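El hojaldre que no sube: masa laminada en cocinas pequeñas

La mayoría de los fallos del hojaldre casero se producen antes de encender el horno. La temperatura de la mantequilla en el momento del primer pliegue determina si la pieza tendrá capas separadas o una miga compacta con aspecto de galleta, y corregirla después es imposible. Tín Mạc, que dirige el obrador Annan desde que dejó la hostelería de hotel, insiste en ello con los aprendices durante las primeras semanas, en las que apenas hornean.

El principio físico es sencillo. Una lámina de grasa plástica queda encerrada entre dos láminas de masa. Al calentarse, el agua de la masa y la de la propia mantequilla se convierte en vapor, y la grasa fundida impide que las láminas se suelden mientras el vapor las empuja hacia arriba. Para que esto funcione, ambas fases deben tener una consistencia parecida. Con la mantequilla demasiado fría, el bloque se fractura bajo el rodillo y deja zonas sin grasa. Con la mantequilla blanda, la masa la absorbe y desaparece la separación.

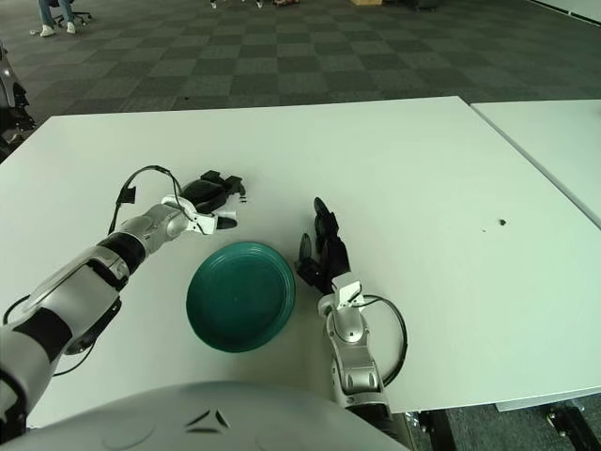
N.º 308

En Annan se trabaja con una proporción fija: 400 gramos de mantequilla por cada 500 de harina, 250 de agua fría y 10 de sal. Es una cantidad alta de grasa para quien empieza. Mạc admite que con 350 el manejo resulta más cómodo, aunque la capa pierde definición y el sabor se queda corto en los rellenos salados. La harina es de fuerza media. Una harina muy fuerte da una masa elástica que se retrae después de cada estirado y obliga a alargar los reposos; una floja se rasga en el tercer pliegue.

La masa base, o amasijo, se mezcla lo justo para que no queden restos secos. No conviene desarrollar el gluten en esta fase, puesto que el estirado posterior ya lo hace. Se forma un cuadrado, se envuelve y se refrigera toda la noche. El bloque de mantequilla se prepara aparte, golpeándolo con el rodillo entre dos hojas de papel hasta obtener un cuadrado menor, de espesor uniforme. Debe poder doblarse sobre el canto de la mesa sin partirse. A 15 grados, la mayoría de las mantequillas con un 82 % de materia grasa cumple esa condición.

Los pliegues

El obrador aplica seis vueltas sencillas, repartidas en 3 sesiones de dos, con una hora de frío entre sesiones. La vuelta sencilla consiste en estirar la masa hasta un rectángulo tres veces más largo que ancho y plegarla en tres, como una carta. Después se gira un cuarto y se repite. Quien prefiera la vuelta doble puede hacer cuatro en total; el número de capas es menor y el crecimiento, algo más irregular, lo que en una empanada rústica apenas se percibe.

El rodillo se mueve siempre desde el centro hacia los extremos, sin rebasar el borde. Si se aplasta el canto, las capas se sellan y la pieza sube torcida. La harina de espolvoreo se retira con un cepillo antes de cada pliegue. Este paso se omite con frecuencia en las recetas domésticas y explica buena parte de los hojaldres que se abren por el medio al cortarlos.
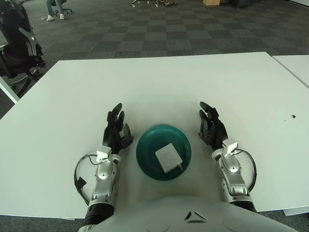 El corte merece la misma atención. Se hace con cuchillo largo y bien afilado, de arriba abajo y sin arrastrar, con la masa recién sacada del frío. Los cortapastas romos comprimen el perímetro. Al pintar con huevo hay que evitar que gotee por el lateral, donde actúa como pegamento. Mạc pinta dos veces, con media hora de nevera entre ambas, y rebaja la yema con una cucharadita de nata.

Horno

La cocción empieza a 210 grados, con calor arriba y abajo, y baja a 180 cuando la pieza ha alcanzado su altura. El ventilador seca la superficie antes de tiempo, de modo que en los hornos que no permiten apagarlo conviene restar 15 grados a la primera cifra. El color exterior es un indicador poco fiable. Un volován dorado puede conservar el centro crudo, y la comprobación más segura es levantarlo con una espátula: la base debe estar seca, tostada y rígida.

La masa cruda admite bien la congelación si se guarda ya estirada y cortada, con papel entre las piezas. En noviembre, cuando aumentan los encargos, Annan hornea casi toda su producción directamente desde el congelador, con unos minutos más en la segunda fase. Los recortes no se amasan en bola. Se apilan en plano, se estiran una vez y se destinan a palitos de queso o a fondos de tarta, que se hornean pinchados y con peso encima.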